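Introduction to Product Photography
Handout 4: Surfaces and backgrounds
Lecturer: Carolina Abreu
Version of Jun 12, 2018

1. Why the surface comes first

Many students choose the lamp first and the table last. I ask you to do the contrary. The surface sends light back to the object from below, so it works like a second lamp — a weak one, but always on.

2. Matte and glossy

A glossy surface gives a reflection of the object. This can be nice for perfume or watches, but it also shows the lamp, the window and your shirt. A matte surface spreads the light in all directions. For the exercises of this course we use matte only.

3. White is not one color

Paper, paint and plastic can all be called white and still look different side by side. Put a gray card on your surface and take one test picture before you begin. If you let the camera decide the exposure, a white background usually comes out gray. In the 8-bit files from May, Sebastián Lucero measured 223 at the far side of his background and 239 near the lamp. Such a difference is normal and you can correct it later.

4. Soft shadows

The size of the light, seen from the object, decides how soft the edge of the shadow is. Move the lamp closer and the edge becomes softer. Do not remove the shadow completely, or the object will seem to float.

5. Homework

Read pages 19 to 26 in the Drumalard reader. Photograph one dark object on a pale surface, first with the bare lamp and then with the diffuser. Write down the distance both times.

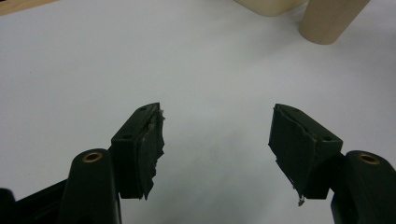 Fig. 1. Black parts over a matte off-white tabletop, with soft shadows.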